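加维尔河滨文化节 场地安全检查表(附检查意见)
检查日期:2026年8月28日
检查人:Bohdan Kobzar
复核:Kyrylo Prokopenko
适用范围:主舞台、游艺区、餐饮摊位、儿童手工帐篷、出入口及停车场
填写方式:合格 / 整改 / 不适用。请勿再填写“差不多”,去年这一栏里的“差不多”让保险公司来了三封信。

一、出入口与人流

1.1 主入口净宽不小于4米
结果:合格
意见:净宽达标的前提是卖气球的不站在正中间。已与其沟通,他往左挪了一步,下午我路过时他又回来了。开园时由入口组长盯住。

1.2 应急出口2处,全部可从内侧推开
结果:整改
意见:北侧出口推得开,推开以后迎面是一排移动厕所。请Hrynyshyn租赁公司今晚把厕所往东移,移完拍照发我。

1.3 疏散指示牌
结果:合格
意见:箭头方向已逐块核对。有一块指向河里,已取下重装。

1.4 轮椅通道
结果:合格
意见:草地段已铺防滑板,接缝处用胶带压平。雨后须重查。

二、主舞台

2.1 舞台桁架连接件、配重
结果:合格
意见:搭建单位Tedetti提供了签字的验收单,签名很漂亮,我还是爬上去看了一遍。配重水箱已注满,阀门已锁。

2.2 台前隔离栏
结果:整改
意见:栏杆脚之间缺一处插销,现用一根塑料扎带代替。花车游行结束后铜管乐队要在这里返场,扎带顶不住他们的乐迷。今晚换正式插销。

2.3 台口音量
结果:合格
意见:调音台处限值100分贝,试音时未超。暖场的手风琴组合要求“再大一点点”,已拒绝。

2.4 电缆过道护板
结果:合格
意见:护板齐全。黄色那几块上有人写了“小心蛇”,不影响使用。

三、游艺设备

3.1 旋转木马
结果:合格
意见:年检证在有效期内,紧急停机试了两次,都停了。操作员问要不要试第三次,看得出他喜欢按那个按钮。

3.2 摩天轮
结果:合格
意见:舱门锁扣逐一拉过。风速超过设备铭牌限值即停运,由操作员决定,不必打电话征求任何人同意,包括主办方,包括我。

3.3 充气滑梯
结果:整改
意见:地锚少打了,风机插头放在地上的水洼旁边。插头须架高并加防雨罩。整改完成前不得充气,“先充起来看看效果”也算充气。

3.4 身高标尺
结果:整改
意见:标尺立在一块砖上,等于给每个孩子白送了一块砖的身高。请撤砖。

四、餐饮摊位

4.1 液化气瓶固定、远离火源
结果:整改
意见:烤肠摊的气瓶用围裙带子绑在桌腿上。围裙是新的,这一点值得肯定。请换链条。

4.2 灭火器
结果:合格
意见:每个明火摊位配备到位,压力表在绿区。灭火器上不要再挂菜单。

4.3 热食中心温度不低于70摄氏度
结果:合格
意见:抽测的炖菜达标。摊主建议我顺便测一下味道,也达标,此项不计入评分。

4.4 洗手设施
结果:整改
意见:有水,有皂液,没有纸。裤子不算纸。

五、儿童手工帐篷

5.1 桌椅稳固,无尖锐边角
结果:合格
意见:逐张摇过。折叠椅的锁扣需由大人打开,志愿者已经在晨会上练过。

5.2 剪刀为圆头
结果:合格
意见:圆头剪刀由赞助方Zendix提供,安全得连纸都不太剪得动。建议另备一把像样的,由领队保管。

5.3 胶水、颜料标签完整
结果:合格
意见:瓶身标签可读。亮粉不属于危险品,但明年五月搭春季场地的时候我们还会在草里见到它。

5.4 桌面铺纸
结果:合格
意见:纸不得垂到地面。
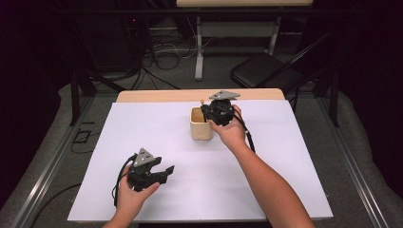
图1 铺纸的浅色木桌,双手各持一只黑色夹持器。

5.5 走失儿童登记点
结果:整改
意见:登记本在,笔不在。请用绳子把笔拴上。负责人须佩戴明显标识,去年有位父亲在这里等了许久,才发现旁边穿小丑服的就是负责人。

六、停车场与花车集结区

6.1 消防车道
结果:整改
意见:车道上停着一辆南瓜造型花车。车主说只停一会儿,轮胎底下的草已经黄了。

6.2 花车载人平台护栏
结果:合格
意见:护栏牢固。选美组的姑娘们请单手挥手,另一只手扶栏杆,姿态问题请与领队商量,不要与我商量。

6.3 夜间照明
结果:合格
意见:灯塔全部点亮。西侧那盏正对着鼓队的休息帐篷,他们希望调低,已调。

复核意见(Kyrylo Prokopenko)
同意以上各项。整改项目须在明早开园前由各区负责人签字销项,签字请写全名,画笑脸的退回。1.2和3.3我会亲自去看。第6.1项如果今晚九点南瓜还在,就叫拖车,费用记在花车组账上。
各区对讲机今晚统一充电,充电座在签到台下面,拔别人的插头充手机者,明天负责看厕所。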